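Subject: Re: [hokska-list] Moving the toy and game library to the Soluvstead building
From: Wilma Goossens

Replying to Koen's message, with his text quoted below where I answer it. I've cut the part about parking.

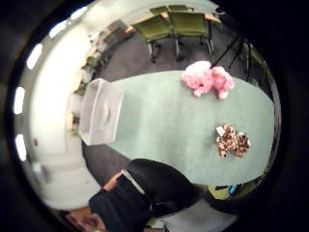
I spent most of yesterday evening going through the loan records, so I can answer the first two questions properly and the third one only in part.

Koen Lambrechts wrote:
> 1. How much do we really have to move? I have seen 2,000 items
> mentioned on this list and I have seen much lower numbers. The
> van quote depends on it.

The 2,000 is the number of catalog entries, going back to when we started. It includes everything we ever lent out, including what was lost, sold or thrown away. It is not a number you can give to a mover. Mirjam has been marking withdrawn items in the spreadsheet, but she only got as far as the puzzles and the outdoor toys, and the older entries don't say one way or the other.

For the van, go by shelf length. Measure the shelves that are full, add the big items separately (play kitchen, the two slides, the marble run table) and ask Hendriks to quote on that. They did it that way for the school library and the quote was close to the final bill. If they want a number of boxes, tell them 230. I got that by taking what fits on one shelf in the boxes we already own and multiplying it out. It covers games, puzzles, construction sets, dolls, soft toys and the baby shelf. It leaves out the dress-up clothes, which can travel on their rails.

> 2. Can we use the move to change how the games are sorted? At
> the moment they are by age and then by catalog number, and
> members can't find anything.

Yes, and I would do it before we pack. If we pack by the old order and sort at the other end, we handle every box twice, and the new room doesn't have the floor space for it.

My suggestion is to keep age as the first split, because that's what parents ask for at the desk, but to replace the catalog number with type. For games that would be cooperative, memory, word and number, strategy, and dexterity. Puzzles go by number of pieces. Construction goes by brand or system, so that parts that have gone astray at least end up near the right set. Baby toys can stay as they are, it's one shelf.

Soft toys are a separate discussion. We've never lent them well. They come back needing a wash, they take up a lot of room, and the records show very few loans outside the holidays. Mirjam would like to keep the hand puppets and the ones that belong with a book, and pass on the rest. I agree with her. If somebody feels strongly about it, please write to the list before July, when we start packing that section.

The catalog numbers stay on the items. We need them for the loan system and I'm not relabeling. The type would be a colored dot on the spine or lid, bought in sheets. Trondero can print the matching shelf labels if we send them a list.

> 3. What about missing pieces? I would rather not pay to move
> games that can't be played.

I only have part of an answer. The system has a field for missing pieces, but it is free text, and it has been filled in with everything from "ok" to "1 red thing gone". I searched on "missing", "gone", "lost" and "incomplete" and got a list that I'll send separately to the people doing the sorting. It isn't complete.

What I'd propose is a simple rule for the sorting:

– If the game can be played as it is, it goes.
– If it needs a part we can replace from the spares drawer (dice, pawns, sand timers, counters), replace it there and then, clear the note in the system, and it goes.
– If it needs a part we don't have, it goes in the repair pile with a slip saying what is missing.
– If it has been in the repair pile before, withdraw it.

The last one will upset a few people. We have games that have been waiting for a part for years. Some publishers do send single parts if you write to them, and I'm happy to keep doing that for newer games, but for the old ones I have stopped getting replies.

Please don't make up complete sets by combining two incomplete copies without changing the records for both. It was done with the wooden railway and we still have two entries for one set.

> 4. Apostolos asked whether we should close during the move or
> keep lending from a few crates.

Close. I know the idea behind the crates, but we tried it when the floor was redone and ended up with loans written on paper, some of which never made it into the system. A better way is to extend everything that is out on loan. If members keep what they have until we reopen, that is also less for us to carry. I can set the due dates in one go, it takes a few minutes. I'd also raise the limit to 30 days for anything borrowed in the last week before closing, and let people take two extra games.

We would need to tell members early enough. Colton said he can put it in the newsletter and on the door. Colton, if you're reading this, could you also mention that the return bin will be shut? Last time we had bags of toys left outside in the rain and had to throw out two board games.

> 5. Shelving. Do we take ours or use what is there?

Both. The new room has deep shelves along the back wall, which suit the construction boxes and the large puzzles. They are too deep for ordinary games, you get two rows and people only see the front one. I'd take our narrow units for those. They need to be emptied and taken apart, and two of them have stripped screw holes, so I'd leave those two behind.

Apostolos measured the doorway and the narrow units will go through upright once the top board is off. The desk won't, but it comes apart in two sections. The key for the bolts is in the drawer with the tape.

What I still need from people:

Koen – the shelf measurements, and whether Hendriks can do a morning. The building opens at 8:00 but the elevator is only switched on from 9:30.

Mirjam – the puzzle part of the spreadsheet, in whatever state it's in.

Anybody who has a key to the side door and isn't using it.

I'm away for part of next week and will read the list in the evenings.

Wilma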